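Search this site Go

Gripper demos for our robotics club folding project – how many and how long?

Hiya, I help run the after-school robotics club in Skirkstead and we've gone a bit mad this term and decided to teach an arm to fold clothes for the Corkorico student challenge. We've got a hand-held gripper that the kids take turns with, grabbing jumpers and towels at home and then bringing the recordings in. So far we've got 271 clips, and when I sat down to go through them last night I got that sinking feeling. Loads of them are really short, a fair few are the same T-shirt over and over, and I don't know if I should be asking for more clips or just better ones.

Chunky knits are my other headache. With a thin T-shirt the jaws can go for a corner and you know where you are, but with a big cable-knit there isn't much of a corner to find, so the kids just pinch up a thick bit in the middle and hope.
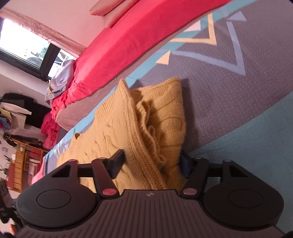 Should every clip start with the jaws open?

Pick one starting position and make everyone stick to it. Open jaws, held well above the clothes, is what most clubs use, and it makes trimming the clips a lot easier later on.

That bit's from our club handout by the way (Xiaoyan Fan wrote it before she moved on) and I'm happy with it, it's the rest I'm stuck on. We have until April, so there's time to redo things if I've got it wrong. Any advice very welcome!

2 answers

Shuzhen Shen
I'd stop collecting for a week and sort what you have. We did the Nirnberg towel task with our sixth form group last year and ended up throwing out more than 64 clips, mostly ones where somebody let go halfway and started again without stopping the recording. The set that was left trained better than the big messy one had.

On the knits – a pinch in the middle is fine for lifting but rotten for folding, as the rest just hangs down in a lump. Get them to do it in two goes. First grab and drag to spread the jumper out, then a separate clip where they go for the hem or a cuff. Label them as different tasks. Ours were all in one folder called "jumper" and it took me ages to unpick. And do mix up the starting heaps, crumpled, half flat, inside out, whatever. If every jumper starts off in the same shape, the arm gets very good at that one shape and falls to bits at the competition.

I'd say 10 good clips per garment is enough to see if it's heading the right way, then add more for whatever it keeps fluffing.

Cai
just use towels. we did jumpers once and never again, the judges don't give you extra for it anyway (or they didn't when we entered). also check the kids' thumbs aren't over the lens

Comment from the asker: Thanks both! Going to try the two goes thing with the cable-knits. Shuzhen, did you cut the bad bits out of those clips or bin the whole clip? I've got some where the first half is lovely and then it all goes wrong.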